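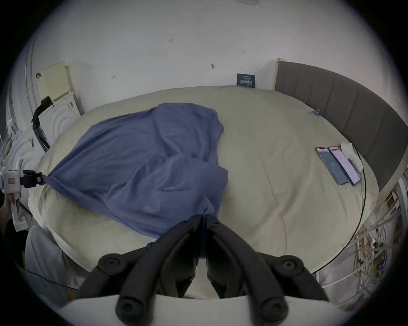
Février, 8 h 40. Poste literie, Ullitz. Reprise des saisies bimanuelles après la mise à jour du firmware Penach sur les deux pinces. Objectif de la matinée : coins de couverture, prise et mise en tension, lit rond. Le lit rond reste le cas le plus pénible de la série parce que le matelas n'offre aucun angle sur lequel aligner le textile. Couverture bleue posée froissée, étalée surtout vers le milieu du matelas, l'autre pince déjà fermée sur le coin gauche : à partir de cet état, le second coin est à chercher dans les plis et c'est là que part l'essentiel du temps. Les deux téléphones posés près de la tête de lit sont dans le champ, ainsi que les câbles à droite. Je ne les écarte pas au tri, les chambres réelles ne seront pas plus rangées. À noter dans la fiche de session, champ « objets tiers ».

Paramètres inchangés : durée maximale d'une séquence 600 s, remise à plat manuelle entre deux essais, pas de consigne sur l'ordre des coins. La consigne d'ordre a été retirée du protocole le mois dernier à la demande des opératrices. Elles avaient chacune leur façon de commencer et l'ordre imposé leur faisait croiser les bras.

État du jeu de données Kong à l'ouverture : 3 096 séquences validées, toutes tâches confondues, dont 781 pour les couvertures et plaids. Lit rond : 207. Pas assez pour l'entraînement séparé que demande Skistness. On continue en mélangé.

9 h 30. Dérive de l'ouverture mesurée sur la pince droite. La mâchoire ne revient pas tout à fait à zéro après une fermeture longue. Recalibrage à froid : correct. Même mesure après une série : la dérive réapparaît. Soupçon sur le jeu de la biellette, à démonter. En attendant, recalibrer à chaque changement d'opérateur et le porter dans le journal machine, colonne « état initial ». Les sessions d'avant la mise à jour n'ont pas ce champ, ne pas tenter de le remplir après coup.

10 h 15. Point avec l'équipe d'étage. Je consigne ici parce que le compte rendu officiel n'en reprendra que la moitié.

Le poste a changé de nature depuis l'automne. Avant, une personne faisait des lits. Elle passe maintenant une demi-journée par rotation à montrer comment on les fait, pinces en main, et le reste du service à l'étage. Le geste n'est pas le même. À mains nues, on lisse avec la paume, on sent l'ourlet avec le pouce, on retourne le tissu d'un mouvement du poignet. Avec les pinces, il faut voir le bord avant de le prendre. Plusieurs opératrices disent qu'elles regardent plus et touchent moins, et que cela les suit ensuite à l'étage pendant une heure ou deux.

Fatigue : elle s'est déplacée. Moins de dos, davantage d'avant-bras. La poignée oblige à tenir le poids de la pince pendant les phases d'attente, surtout quand les deux coins sont pris et qu'il faut garder la tension. Demande faite : séquences moins longues, pause assise, sangle de décharge. La sangle existe chez Penach pour l'ancien modèle, pas pour celui-ci. J'ai posé la question au support. Pour la pause, rien à attendre de personne, je l'inscris au protocole dès maintenant.

Classement et paie : les demi-journées de saisie sont comptées comme du service ordinaire. L'équipe demande une ligne à part. Argument recevable : la tâche exige une formation, elle est contrôlée à la séquence et les rejets sont visibles par tous sur le tableau. Skistness répond que la ligne sera étudiée quand le robot sera en exploitation. Personne dans la salle n'a trouvé la réponse satisfaisante, moi non plus.

Le tableau des rejets, justement. Il affichait le taux par opératrice. Je l'ai passé en taux par tâche et par état de départ. Un rejet vient souvent de la perte de suivi de la pince ou d'un coin sorti du champ, et le tableau faisait passer cela pour une faute de geste. La version nominative reste accessible pour le diagnostic matériel, chez nous uniquement. À confirmer par écrit à l'équipe avant la prochaine rotation. 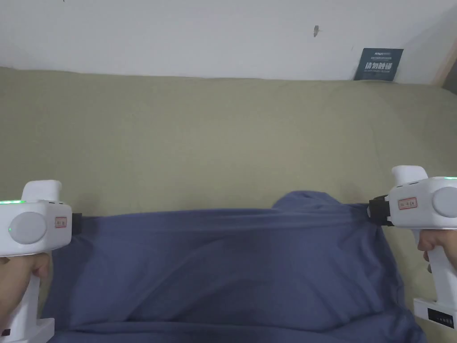

11 h 20. Phase de tension. Le critère actuel de réussite dit : bord supérieur droit entre les deux mâchoires, tissu au-dessus du matelas. Il est trop lâche. Un bord peut être tendu alors qu'il reste une poche de tissu repliée derrière, et la séquence passe quand même au contrôle automatique. L'opératrice le voit tout de suite et donne une secousse courte pour la faire tomber. Cette secousse n'est étiquetée nulle part. Elle est même parfois coupée au montage parce que le script la prend pour un artefact de fin. À corriger en priorité :

- seuil d'accélération du script de coupe à relever ;
- nouvelle étiquette « secousse de dépli », début et fin ;
- reprise à la main des séquences du lit rond, les autres par échantillon.

La remarque vient de l'étage, pas de nous. Je le note parce que la question de savoir qui décide qu'un lit est bien fait va revenir. Jusqu'ici, le critère était rédigé par l'ingénierie et validé par Skistness. Je propose qu'une opératrice relise chaque critère avant mise en service et qu'elle puisse le bloquer. Coût : une heure par critère. Comparé à la reprise d'un lot, c'est faible.

11 h 50. Question posée en fin de point, sans réponse de ma part : combien de personnes à l'étage une fois Kong installé. Le dossier de Skistness parle de « réaffectation vers le contrôle et l'accueil », sans effectif. Ce que je peux dire à partir des essais : la mise en tension sera faisable avant la pose, la pose avant le bordage, et le bordage du lit rond n'a aucune date. Tout ce qui touche aux oreillers est hors périmètre. Il y aura donc longtemps quelqu'un dans la chambre avec la machine, et cette personne fera les parties que la machine ne sait pas faire, dans l'ordre que la machine lui laisse. C'est ce dernier point qui inquiète le plus l'équipe. Aujourd'hui, elles organisent leur étage elles-mêmes. Avec un cycle fixe, elles attendront.

Essai à prévoir : simuler le cycle avec un minuteur, sans robot, sur un étage, et relever les temps d'attente. Pas besoin de matériel. Demander l'accord d'Ullitz pour une chambre vacante par rotation.

14 h 10. Biellette de la pince droite démontée. Usure visible sur l'axe, pièce commandée. Remontage avec une rondelle provisoire, dérive réduite, encore présente. Saisies de l'après-midi limitées aux séquences courtes.

Reste à faire :
- relance Penach, sangle et axe ;
- note sur le tableau des rejets ;
- ligne de paie : renvoyer la demande à Skistness avec le détail des heures de saisie ;
- protocole v. suivante : pause, étiquette secousse, recalibrage au changement d'opérateur ;
- vérifier si les textiles clairs posent le même problème de bord que les foncés, l'équipe dit que oui, je n'ai pas de mesure.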